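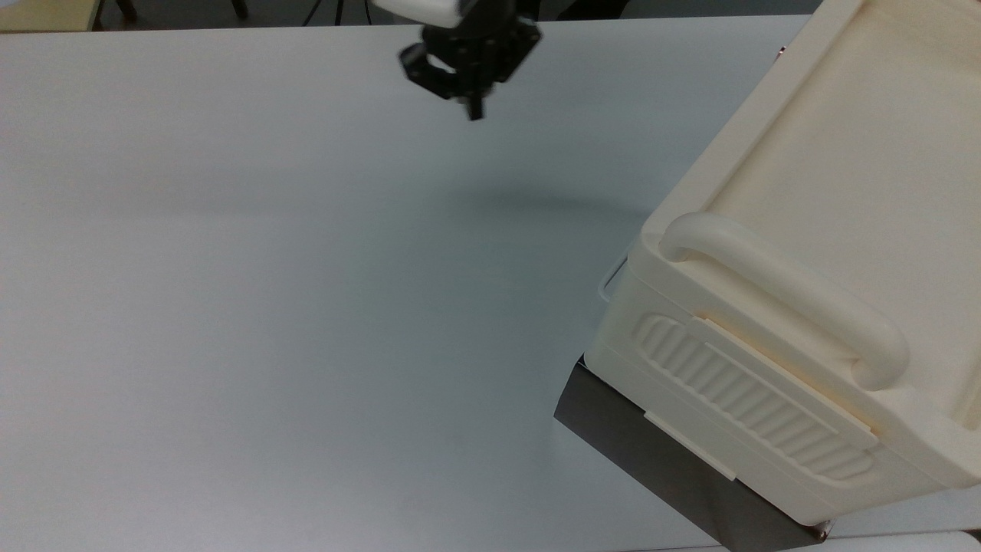 Fig. 1. Gripper above a light-colored tabletop.

Week 5 handout: Reading an Inflation Number
Economics for Reporters

Welcome back! Last week was wages. This week we get to prices, and I've been looking forward to it all term, because once you see how an inflation figure is put together you'll never skim past one again.

1. The basket

A price index starts with a shopping list. Somebody decides what a typical household buys, sends people out to record what those things cost, and does it again the next month with the same list. For our practice country, Grastdale, the list has 200 items on it: bread, bus fares, school shoes, a haircut, cooking oil and so on. You have the full list in the course folder. Please read all of it. It's more fun than it sounds (wait until you get to the section on hardware).

Where does the list come from? A spending survey. In Grastdale around 1,000 households keep a diary of everything they buy. Think about who would agree to do that, and who would give up after a few days. We'll come back to this in the discussion.

2. Weights

Items don't count equally. If matches double in price, hardly any household feels it. If rent doubles, everyone does. So each item gets a weight based on its share of total spending.

Food has a weight of 36 percent in Grastdale. Suppose food prices go up by a quarter and everything else stays put. The overall index goes up by 9 percent (a quarter of 36). Work that through on paper before Monday, then try it with a smaller food weight and watch what happens to the headline.

A poorer family may spend well over half its income on food. For that family the same month looks far worse than the official number says, and the official number can still be perfectly correct! This is the single most useful idea in the unit for anyone who plans to write about household budgets.

3. Rate versus level

Students trip on this every year, and so do plenty of newsrooms. "Inflation fell" does not mean prices fell. It means prices rose more slowly than before. Look at these two drafts from our practice paper, the Zirnel edition:

Draft A: Shoppers got some relief in April as prices came down to 3 percent.
Draft B: Prices were 3 percent higher in April than a year earlier, a slower rise than in March.

Draft A is wrong. Draft B is a bit plain, but you could print it. Always say what is being compared with what: the month before, or the same month a year ago. Both are published and they can point in different directions.

4. Same price, smaller pack

Our case for this section is Kalniņš, the bakery chain in the exercise packet. Its large loaf used to weigh 1,000 grams. It now weighs less and the price tag hasn't moved. Has the price gone up? Yes, per gram, and a careful index will catch it. A careless one won't. Bring a wrapper or a label from home if you find a pack that has shrunk. I love these and we'll pass them around.

5. For the seminar

Read the Fluvavlow packet, pages on regional prices.
Rewrite Draft A in your own words, one sentence, no jargon.
Pick five items from the basket that you never buy. Who does?
Come with one question you would ask a statistics office about its survey.

Terms to know: basket, weight, base year, headline rate, core rate, real wage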